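How to move tokens from Stivwood to a Bugti wallet

Quick guide, written between other jobs. Covers getting your STV tokens off the Stivwood chain and into Bugti without losing them. Works for the browser version. Phone app is much the same but the menus are in a different order.

What you need

Bugti wallet, already set up, recovery words written on paper. Not a screenshot. Paper.
A little STV left over for the network fee. 2 STV is plenty.
The Stokel bridge page, bookmarked. Don't search for it each time, there are copycat pages and they look good.
Half an hour, mostly waiting.

Step 1. Add the network to Bugti

Open Bugti, go to Settings, then Networks, then Add by hand. Name it whatever you like. The chain ID is 1785. Copy the RPC address from the Stivwood docs page, paste it in, no space at the end (a trailing space gives you "network unreachable" and you'll blame the wallet, I did).

Save. The network should show in the drop-down at the top. If it doesn't, close the tab and unlock again.

Step 2. Check your receiving address

Click the account name to copy it. Paste it into a plain text file and compare the first six and last six characters with what the wallet shows. There's malware about that swaps addresses on the clipboard. Takes ten seconds.

Same address works on both chains, so don't go making a second account. People do this and then can't find there tokens.

Step 3. Send a small test

Go to Stokel, connect the wallet, choose Stivwood on the left and your destination chain on the right. Type in a small amount. Bridge minimum is 1 STV so use that.

You'll get two pop-ups. First one is the approval, second is the transfer itself. On the approval, change "unlimited" to the amount you're sending. The box is small and grey and easy to miss.

Confirm both. Then wait. The bridge wants 14 confirmations before it lets go of anything, and at busy times that drags. Don't refresh, don't send again. 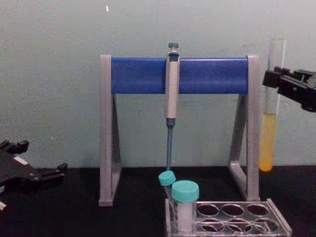
Step 4. Send the rest

Test arrived? Good. Same again with the full amount, leaving a bit behind for fees. If you hit Max it tries to send everything, fee included, and the transaction fails. You still pay for the failed one — annoying.

Anything over 130 STV goes into the slow queue. Splitting it into smaller lots is allowed but you pay the fee each time, so I just let it sit overnight.

Step 5. Make the tokens show up

Bugti doesn't list bridged tokens by itself. Go to Assets, Add token, paste the contract address from the Stokel receipt. Symbol and decimals fill in on their own. If they don't, you're on the wrong network, switch and try again.

Step 6. Revoke the approval

Back on Stokel, Account, Permissions, Revoke. Small fee. Do it even if you set a limit in step 3.

If it gets stuck

Transaction says "pending" for hours: open it in Bugti, choose Speed up, accept the higher fee.
Says "complete" but nothing there: see step 5, nearly always that.
Says "claim needed": switch to the destination chain and press Claim. You need some of that chain's own coin for this, so get a bit beforehand.

Support is by ticket only. They'll ask for the transaction hash, and they will never ask for your recovery words. Anyone messaging you first is a scammer, block them.

Thanks to Farzana Bhuiyan at the Clellstead meetup for spotting that I'd had steps 4 and 5 the wrong way round. Menus last checked in June, before the new Bugti layout, so the odd button may of moved.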